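Skumness update brings co-op season and a smaller download

The football game Skumness will receive its second large update in July, the studio Aren has confirmed. The update is free for all owners of the game on console and PC, and it adds a co-op season in which 2 players share one club from the first training day to the final match.

In the co-op season, one player takes care of the squad and the other takes care of the money, but both play in the matches. If the two do not agree about a transfer, the offer stays open until the end of the game week and then it is cancelled. Aren says the players can change their roles once in each half of the season. A season can be stopped and continued later, and the progress is saved for both.

The update also brings 6 new stadiums. The largest is Grekavar, an open ground beside a harbour, where wind has an influence on long passes and goal kicks. It was shown in the spring in a short video, and many players asked then if the wind could be switched off. It can, in friendly matches only. In ranked matches the wind will be the same for both sides and will change direction at half-time.

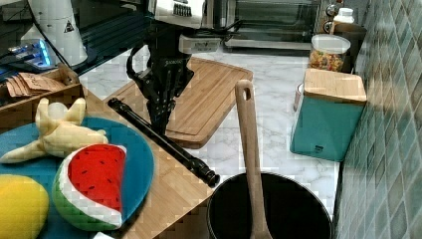
Leandro Manzano wrote under the studio's announcement that he likes the wind but is worried for the goalkeepers, who in his opinion already come out too late for high balls. He asked the studio to repair this before it adds more weather. Aren replied to him that the behaviour of the goalkeepers has been changed in this update, and that they will now leave the line earlier when the ball is in the air for a long time.

Several smaller changes are also in the list. The colour of the referee's shirt will no longer be too similar to the colour of the away team. The commentary can be turned off without losing the sound of the crowd. Free kicks have a new aiming line, which becomes shorter at the higher levels of difficulty. Altogether the studio names 77 corrections, and most of them concern the menus and the online lobby.

Players who own the first version of the game will be glad that the download is smaller this time. The previous update replaced nearly all files, and on slow connections it needed a whole evening. The new one replaces only the parts that have changed.

The online cup, called the Tanasarn Cup, will open one week after the update. There are 3844 places, and registration is made inside the game, in the Competitions menu. Players must have finished at least one online season to take part. The winners receive a special kit for their club, and it cannot be bought in the shop. Registration closes at 6 p.m. on the day before the first round.

Related news

Tanasarn Cup: rules and match times
Skumness: how the transfer market works
Aren looks for testers for its next sports game
Best settings for online matches on a slow connection
Grekavar stadium shown in new video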